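Home | Program | Sessions | Speaker notes | Venue | Contact

Sorting Small Wrapped Goods at the Table: Trays, Cloths and Counts
Speaker notes, Iturra Hospitality Supply Workshop, February session

Slide 1. Opening
Introduce the subject: individually wrapped snacks and candy set out for guests in meeting rooms, waiting areas and tasting counters. State the scope. Purchasing is covered in the morning talk. This one starts when the carton is opened and ends when the tray is carried out.

Mention the source of the numbers. They come from the Bidthorpe site, which serves 300 guests on a full day and refills its trays by hand.

Slide 2. The problem with mixed cartons
A mixed carton holds several kinds of piece at different sizes. Foil candies are short and dense. Flat packets with crimped ends are light and take up more area than their weight suggests. Poured straight from the carton, the dense pieces go to the bottom and the flat ones cover them. Guests take what is on top. By mid-afternoon the tray holds one kind only, and the staff read it as full.

At Bidthorpe we emptied one carton and recorded 239 pieces. Pause here and ask the room how many trays they would fill from it. Answers usually vary a lot.

Slide 3. Tray choice
Shallow, rectangular, rounded corners. Depth should allow a single layer with some overlap. A deep bowl hides its contents and has to be searched by hand, which guests dislike in shared settings.

Metal wipes clean quickly. A shiny interior makes a half-filled tray look brighter, but under a ceiling light it also throws a glare spot, and packet lettering near that spot is hard to read. Move the tray before you move the light.

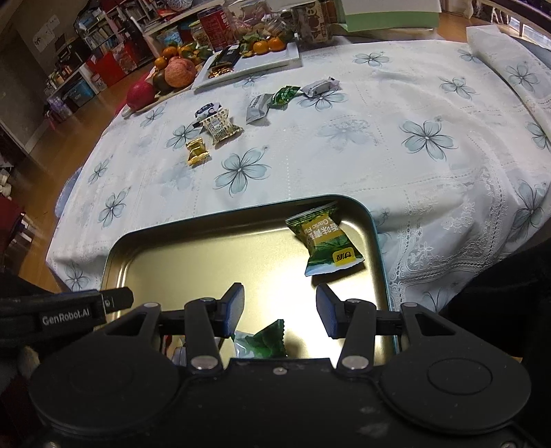
Horacio Farías

Slide 4. Working on a cloth
Sort on the cloth, next to the tray. Small groups laid out beyond the far rim can be compared before anything is placed. Gold foil, cream and navy wrappers all separate well against a white floral tablecloth. The print matters less than people expect; the base color does most of the work.

Keep savory and sweet apart at this stage. A garlic-flavored packet and a plain candy can share a tray, but they should not share a corner. If the label is in a language your guests may not read, turn the packet so that any second-language wording shows, and put a card beside the tray. Do not rely on wrapper color. Green meant three different flavors in the last Purkgate delivery.

Slide 5. Filling order
Flat packets first, one to each corner. Then the foil pieces, toward the center. Odd shapes last. Leave part of the tray floor showing — a guest should be able to lift one piece without dragging another along with it.

Crimped ends are stiff and catch on neighboring wrappers. Lay them parallel to the rim where there is room.

Slide 6. Refill
Check every 10 minutes during a break, once an hour otherwise. Refill by kind, from separate containers, and never from the mixed carton. The Nalura stacking bins work for this; any lidded bin of similar size will do. Monthly use at Bidthorpe is 2,000 pieces, so the bins get opened often and the lids need to come off with one hand.

Slide 7. Allergens
Read this slide in full. Outer carton labels do not always match the pieces inside. Keep the carton panel until the last piece is gone, and file it with the day sheet.

Slide 8. Questions
Likely first question: why not paper liners? They slide on a smooth tray and lift with the packets. If a liner is required by house rules, cut it smaller than the tray floor.

Sample day sheet is on the handout table. Collect the blank forms at the end.

Last updated: February
Contact the workshop office | © Iturra | Back to top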